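Week 6 notes – Getting your music covered (and what to send the people who might cover it)

Hi all. These are the notes I talked from, tidied up a little, with the bits Kanyarat asked me to repeat. If you missed class, read the section on pitches first and then the homework at the bottom.

We started with the Gornia email. Efren Samonte put it up on the screen and I asked you what the band wanted. Half the room said a review, a few of you said a gig listing, and Csaba said he thought they were looking for a drummer. It was four paragraphs long and the link to the song was in the last one. Please don't do this to a blogger at 11 p.m.

What a small music site needs from you:

Who you are and where you play, in one line. What's new (single, album, show) and when it comes out. One link that streams without a login. One photo, landscape, with the photographer's name. A way to reach you that you check.

That's really the whole thing! You can add a quote if you have a good one, but I'd leave out your influences unless you can hear them in the song. Lindiwe Mokgethi, who edited the Wiriya newsletter back when it went out to 1,755 people, told me she read the first line of everything and the second line of maybe a third of it.

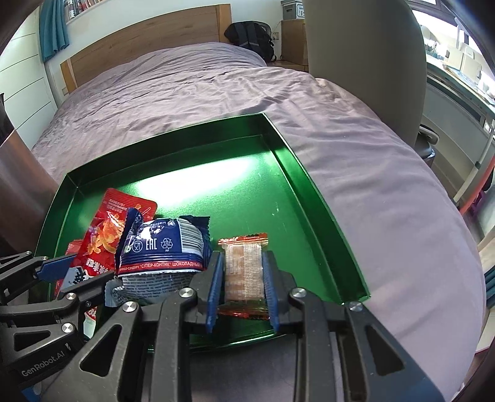

Snacks on a green tray

Timing came up a lot. My rule of thumb is to write to small sites three weeks ahead and to print magazines much, much earlier – a November issue is pretty well full by the end of summer. Radio is its own animal and we'll get to it in week 8. If your song is already out, say so. An older song is fine, but a writer who thought it was new will be annoyed with you for a long time.

Follow-ups: one, after a week or so, two sentences. Then let it go. Shireen asked whether you can send the same pitch to several sites at once and yes, of course you can, just don't promise a "premiere" to more than one of them. I did that with the first Skasel single and I still get a look from one of the two editors.

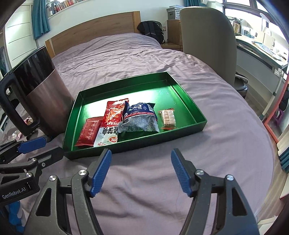

Page last changed: November, after the week 6 class

We also went through the numbers from the Cirstead EP, which I promised to write down. We sent 80 pitches and got 14 replies. Five of those turned into something published, and the best one was a tiny local site that ran a long interview. It brought over 1,000 plays in the first month. The bigger names on the list gave us a line in a roundup, which looked nice on the poster and didn't do a whole lot else.

So when you build your list, start close to home. Who writes about bands in your town? Who came to the last show you went to and posted about it? Read three of their pieces before you write to them (I mean it, I can tell when you haven't, and so can they).

Some words I used without explaining them. An embargo is a date before which a writer agrees not to publish. A one-sheet is a single page with your bio, photo and links. EPK is the same idea but online and usually too big.

Homework: write a pitch for a real song, yours or a friend's, in under 150 words. Bring it on paper. We'll swap and read the first lines out loud, so make that one count. Shireen Ngubane and Csaba Bognár are going first, they already know.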